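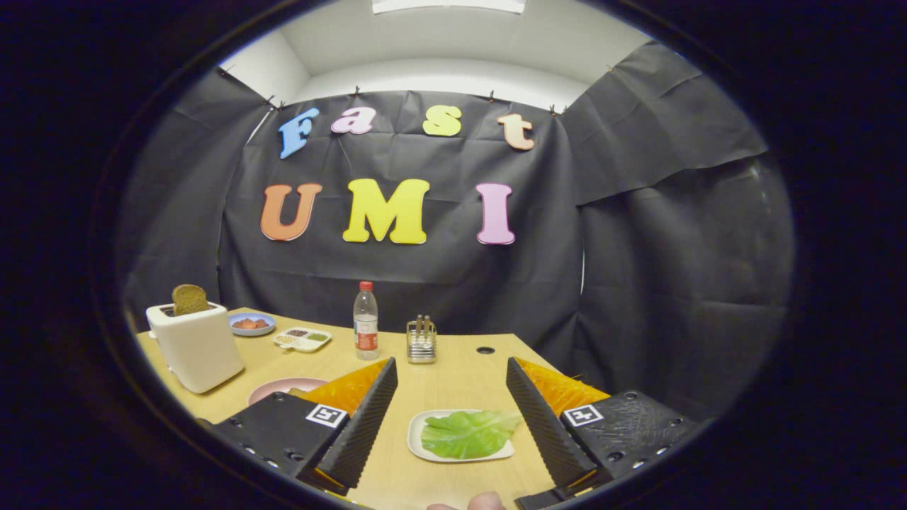 The pitch at Solheim went the way these pitches go. Nobody's job was in danger, the kitchen staff were told in March. The machines would take the boring parts, and people would be free for the rest. What the rest was, the slides did not say.

Solheim runs a catering kitchen that turns out boxed lunches for offices and two hospitals. Its owners hired Gusirex, a small automation firm, to find out whether a robot arm could plate food. Arms learn from people now, so before there was any arm there was a table, some dishes and a hand-held gripper with two fingers and a camera on it. A cook squeezes, the fingers close, and the recording goes into a pile with the others. Lettuce leaf to plate. Bread out of the toaster. Then everything goes back and it starts over.

The cooks do this in shifts of two hours. One told me it was the slowest she had ever worked. She has spent ten years learning to plate without looking, and the gripper makes her look. "I'm good at this because I have fingers," she said. "They took the fingers away and asked me to be good at it anyway."

Gusirex wants 563 usable recordings of each task. A usable one is smooth, with no fumbling and no second try. The cooks are not paid extra for them. They get their regular hourly rate, which management calls fair and which would be fair if this were regular work. Teaching a trade to your possible replacement used to come with a title, or at least a raise.

I asked what happens to the seven people on the lunch line if the arm learns. The company said they would move into "quality roles." When I asked how many such roles there were, I was told the plan was still being worked out.

It may never matter. At Nulcombe, a bakery supplier that tried a similar setup, the arm was parked after one season – sauce defeated it – and the crew went back to doing everything by hand. They also went back with fewer people, as the open positions had been frozen while everyone waited for the robot. Those positions are still frozen.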